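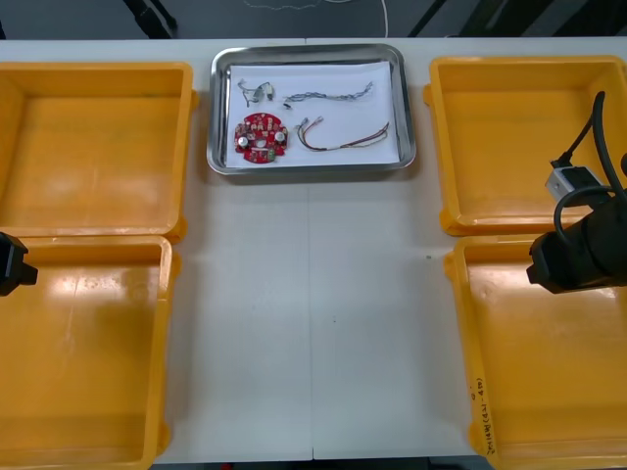 Plisudmont Homeowners Association
Minutes of the Regular Meeting of the Board
March 20, 2018
Clubhouse, lower level

1. Call to order
The President called the meeting to order at 7:04 p.m. Four of five directors were present, which meets the quorum in Section 6 of the bylaws. The Vice President was absent with notice. Also present: the community manager from Holub Property Services and nine owners.

2. Minutes of the February meeting
One correction was made. Under item 6, "Lot 83" should read "Lot 38." The minutes were approved as corrected, 4 to 0.

3. Owner comments
The owner of Lot 12 asked when the streetlight at the north entrance will be repaired. The manager stated that the pole belongs to the utility and that a second repair request was filed in February. The owner of Lot 27 asked if the board intends to limit the number of for-sale signs per lot. The President referred the owner to item 6.

4. Financial report
The Treasurer reported that operating expenses through February are under budget, mostly from lower than planned snow removal. Three accounts are more than 60 days past due. One of these is under contract for sale and the balance will be collected at closing. The transfer to the reserve account was made on schedule. The report was accepted as presented and will be filed for audit.

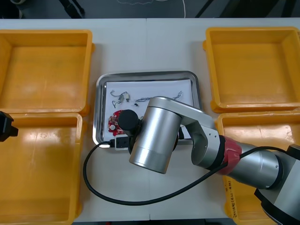 The Treasurer also noted that the reserve study is due for renewal next year and that a quote should be in hand before the budget workshop. The manager will request quotes from two firms, including the one that prepared the current study.

5. Resale certificates
The manager reviewed the process for resale certificates. Requests come in from title companies by email, by fax, and in some cases by phone, and there is no single log. In February two certificates went out with the old assessment amount. Both were corrected before closing and no owner was charged the wrong amount.

The following changes were discussed:
- All requests to be made in writing on the association's form. Phone requests will not start the clock.
- Standard turnaround to remain at ten business days. Rush turnaround to be 3 business days, with an added charge of $50 paid by the requesting party.
- The certificate to state the current assessment, any approved special assessment, open violations on the lot, and pending architectural requests.
- Each certificate to be checked against the ledger on the day it is issued - not on the day the request is received.

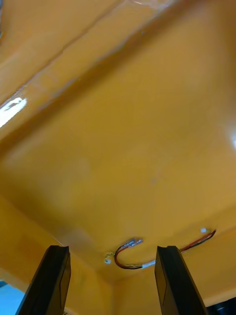

A director asked if the exterior inspection should be repeated when a closing is delayed. The manager stated that the present practice is to rely on the first inspection for 60 days. The board agreed to keep this period and to print the inspection date on the certificate so that the buyer can see it.

Motion to adopt the changes effective with requests received after the first of next month. Seconded. Approved 4 to 0.

6. For-sale signs and open houses
Current rules allow one sign per lot, set back from the sidewalk. The rules do not address directional signs on common property. The manager reported seven directional signs left at the Widska Lane entrance over the winter, some for homes that had already closed.

Draft wording was read: directional signs may be placed on common property on the day of an open house only and must be removed by dark. One director asked that the wording also cover balloons and flags attached to the community monument. The draft was sent back to the manager for revision and will be mailed to owners for comment before any vote. No action taken.

7. Architectural requests
Lot 9, replacement of rear deck, same footprint: approved.
Lot 31, roof replacement, dark gray shingle: approved.
Lot 38, detached garage: tabled. The site plan does not show the drainage easement on the east line. The owner plans to list the home this summer and asked for an early answer. The board will decide by email vote once a corrected plan is received, and the vote will be recorded at the next meeting.
Lot 44, six-foot fence in front yard: denied under Section 4 of the design rules. The owner may apply again with a lower fence.

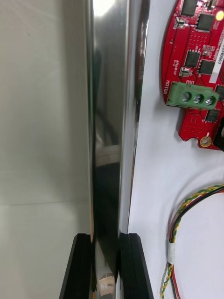 8. Skukesier Tract
The manager reported that the owner of the adjoining Skukesier tract has filed a preliminary plat with the county. The north access point lines up with Widska Lane. The association has standing to comment as an adjoining owner. The Secretary will obtain the plat and the traffic memo and circulate both to the board.

9. Action items
Manager: reserve study quotes, new resale request form, revised sign wording, streetlight follow-up.
Secretary: plat documents, corrected February minutes to the website.
Treasurer: letter to the two accounts not under contract.

10. Adjournment
Motion to adjourn, seconded, approved 4 to 0. The meeting ended at 8:41 p.m.

Respectfully submitted,
Secretary of the Board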